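Ticket 701 — presale codes for Grollora tour rejected at checkout
Opened by: Zainab Haruna (fan club / mailing list)
Assigned: Hatem Bensaid (ticketing)
Priority: high
Opened: 27/09/2024

Zainab 09:14
Presale for the Grollora winter dates went live at 9. Inbox is filling up already. People paste the code, hit apply, get "code not valid for this event". Not everybody, some are getting through fine. Stostolcombe seems worst. Can someone look right now pls

Hatem 09:17
Looking. Need a couple of failing codes and which show.

Zainab 09:21
Sent you five by direct message, don't want them in the ticket. Four are Stostolcombe, one is Drutton. All from the second mailing, the one for people who pre-ordered the album.

Hatem 09:29
OK. Codes exist in the system. Status active, zero uses. So they're real, the checkout just won't take them. Tried one myself on the Stostolcombe page, same error. Tried it on Drutton, also error.

Hatem 09:34
First-mailing code works on both shows. So it's the second batch only.

Zainab 09:36
How many is that

Hatem 09:41
3,846 codes in batch two. Checking how they were imported.

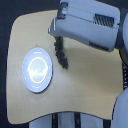
White plate on the light wood top

Hatem 09:52
Found one thing. Batch two is linked to the old event IDs. We rebuilt the event pages on Tuesday when the support act changed to Matei, and the rebuild made new IDs. Batch one got imported after that, batch two before. So batch two points at pages that no longer exist.

Zainab 09:54
But some album people ARE getting through?? I have a guy who says he bought two for Drutton at 9:05

Hatem 09:58
Might be on both lists and used his first code. Ask him which email he copied it from.

Zainab 10:10
Yep, he had both. Used the fan club one. OK that explains it.

Hatem 10:12
Good. Fix is to re-point the batch. Can't edit the IDs in the admin screen, field is greyed out once a batch is live. Have to export, change the event column, re-import as a new batch with the same codes.

Zainab 10:13
Will people need new codes? Please say no

Hatem 10:14
No. Same codes. That's the idea anyway.

Hatem 10:26
Import refused. "Duplicate code" on every row. Old batch has to be archived first, then it frees the strings up. Archiving now.

Zainab 10:28
Meanwhile what do I tell them? Getting pretty angry in the comments, a lot of "sold out before I could even get in"

Hatem 10:31
Say known problem with the album pre-order codes, keep the email, don't request a new one, update by 11. Also nothing is sold out. There's a hold of 300 per show for album buyers and it hasn't been touched.

Zainab 10:35
Posted that. Pinned it. Can we extend the presale too? Was meant to close at 6 tonight.

Hatem 10:37
Not my call but technically easy, one field. Ask the promoter and get it in writing.

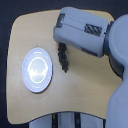
Hatem 10:49
Archive done, re-import running. Slow because it checks every row. Doing Stostolcombe first, then Drutton, then the rest of the December run.

Hatem 10:58
Stostolcombe is in. Tested with one of your five, went through to payment, backed out. Can you get one real customer to try before I do the others?

Zainab 11:03
Asked the first woman who wrote in. She's trying now

Zainab 11:07
She got them! Two standing. Confirmation email came through and everything.

Hatem 11:08
Great. Running the others.

Hatem 11:31
All shows done. One leftover — codes typed in lower case still fail on the phone layout. Desktop converts them to capitals, phone doesn't. Was like that before today, just never noticed becuase everyone pastes.

Zainab 11:33
Ok I'll put "use capitals" in the post. Promoter says yes to extending, until noon tomorrow, forwarded you the email.

Hatem 11:36
Got it. End time changed on all shows, checked it on the public page. Countdown clock still says 6 tonight for me, cached probably. Clearing.

Hatem 11:44
Clock is right now.

Zainab 12:20
Complaints have mostly stopped. Three people still stuck, two had typos, one is trying to use the code on the VIP upgrade. Does it cover that?

Hatem 12:24
No, VIP is general sale only. It does say so in the small print of the mailing but way down at the bottom. Worth moving up next time.

Zainab 12:26
Noted. Sending the correction mail to the whole album list at 1 w/ the new closing time.

Hatem 12:30
Fine. Leaving this open til the presale ends in case anything else turns up. Follow-ups for me:
- phone layout, force capitals in the code box
- warning in admin if an event gets rebuilt while a code batch is linked to it
- test one code from EACH batch before going live, we only tested batch one

Zainab 16:48
Quiet all afternoon. One question, someone bought with a first-list code this morning and wants to use the album code too, for Drutton. Allowed?

Hatem 16:55
Yes, limit is per code, four tickets each. They can use both.

Zainab 16:57
Thx, told her. Status from my side: resolved, pending close.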